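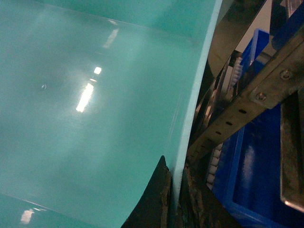 Walleye on the Derkach River feed best in low light, and Vira Ivanyshyn plans her evenings by it. She parks at the Sturkerberg bridge in September, when the water drops and the fish slide into the tail of the long pool. The color she wants just before dark is a milky turquoise with a bit of shine to it, and she paints her own jigs to get it.

She fishes them slow, on the bottom, with up to 100 feet of line out.

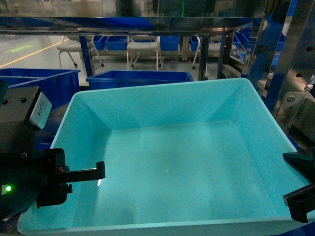
The pool holds smaller fish near the gravel bar and better ones along the far ledge — the ledge is where most people lose jigs.

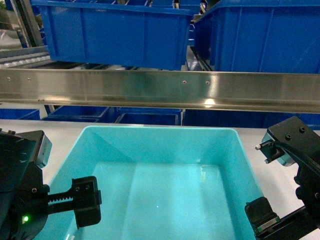 Do you need a boat to fish it? Waders are enough at normal flows, and the bank path reaches all but the last bend. 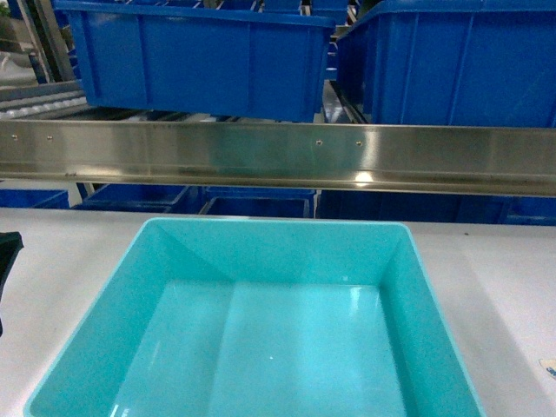
Ivanyshyn keeps 2 walleye a trip at most and cleans them at home in Fasmont. She likes a square bin with rounded corners and sloped sides for icing fish, set on a table at a good working height. Fillets come off easier when the fish is cold.

Filed under: Rivers & Streams, Walleye

We use cookies to improve your visit. Accept | Manage settings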